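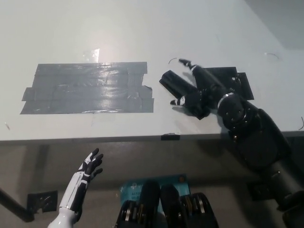

Vol. 3, n° 2, p. 27

**Figure 2.** Main droite robotisée, noire à extrémités blanches, avec un objet cylindrique noir entre le pouce et la paume. À gauche, ruban adhésif gris posé sur un plateau blanc.

## 3. Signature des versions et répartition des clés

La section précédente portait sur le format des transactions dans le portefeuille Hokden. Nous examinons maintenant la manière dont une version du logiciel est approuvée, signée puis distribuée. Le sujet est rarement traité dans la littérature sur les registres distribués, qui s'intéresse surtout au consensus entre nœuds et suppose que le programme exécuté par chaque nœud est bien celui que ses auteurs ont publié.

### 3.1 Procédure initiale

Jusqu'en septembre, une seule clé servait à signer les binaires de Hokden. Elle était détenue par Roald Ekström, auteur de la première version publique. Les autres contributeurs pouvaient compiler le logiciel et comparer leurs résultats, mais leurs attestations n'étaient pas vérifiées par le programme de mise à jour. Un utilisateur prudent devait les télécharger et les contrôler à la main.

Cette procédure présentait deux faiblesses. La perte de la clé aurait bloqué toute mise à jour automatique, y compris les correctifs de sécurité. Sa compromission aurait permis de diffuser un binaire modifié à l'ensemble des utilisateurs, et le programme de mise à jour l'aurait accepté sans avertissement. Une phrase de récupération était conservée hors ligne, ce qui réduisait le premier risque et laissait le second entier.

### 3.2 Schéma à seuil

Le schéma retenu exige 2 signatures parmi 3. Les clés sont détenues par Roald Ekström, Frøydis Strömberg et Po-yen Shek. Chaque détenteur compile la version dans son propre environnement, calcule l'empreinte du binaire et ne signe que si elle correspond à celle publiée dans le dépôt des attestations. La bibliothèque Moen, déjà utilisée par Hokden pour les transactions à signatures multiples, assure la vérification côté client.

Nous avons préféré des signatures distinctes à une signature agrégée. Le fichier obtenu est un peu plus long, mais il indique quels détenteurs ont approuvé la version. Pantelis Manolakis avait proposé l'option inverse lors de la relecture du protocole, en faisant valoir que la publication des identités désigne aussi des cibles. L'objection est recevable. Dans le cas de Hokden, toutefois, les trois noms figuraient déjà dans la documentation du projet.

Le remplacement d'une clé suit la même règle que la publication d'une version : deux détenteurs signent un document contenant la nouvelle clé publique et un numéro de séquence. Le client refuse tout document dont le numéro est inférieur ou égal au dernier numéro accepté. Un client resté longtemps hors ligne doit donc récupérer les documents intermédiaires et les appliquer dans l'ordre.

### 3.3 Essais

Le schéma a été déployé sur le réseau d'essai Hutine le 10 avril 2019. Nous avons rejoué les 27 versions antérieures de Hokden en les signant avec des clés créées pour l'essai, puis soumis au client 1000 fichiers de signature altérés. Les altérations portaient sur l'empreinte, sur l'identité d'un signataire ou sur le numéro de séquence. Une catégorie séparée regroupait les fichiers dans lesquels la même signature apparaissait deux fois.

Tous les fichiers altérés ont été rejetés. Les versions rejouées ont été acceptées, sauf une, dont la compilation n'était pas reproductible : une date était inscrite dans une table de traduction au moment de la construction. Ibsa Tekleab a corrigé le script concerné et l'empreinte est devenue identique chez les trois signataires.

### 3.4 Limites

Le seuil protège la distribution et ne dit rien de la qualité du code. Un changement malveillant accepté dans le dépôt principal serait compilé à l'identique par tous les détenteurs et signé sans difficulté. Le projet Zundel, dont l'architecture est proche, impose pour cette raison une relecture par une personne qui ne détient aucune clé de signature. Hokden n'applique pas encore cette règle.

Les essais n'ont pas non plus couvert l'indisponibilité simultanée de deux détenteurs. Dans cette situation, aucune version ne peut être publiée et aucune clé ne peut être remplacée ; l'utilisateur doit installer manuellement un client contenant de nouvelles clés. La section 4 décrit le format proposé pour cette installation et les contrôles qui l'accompagnent.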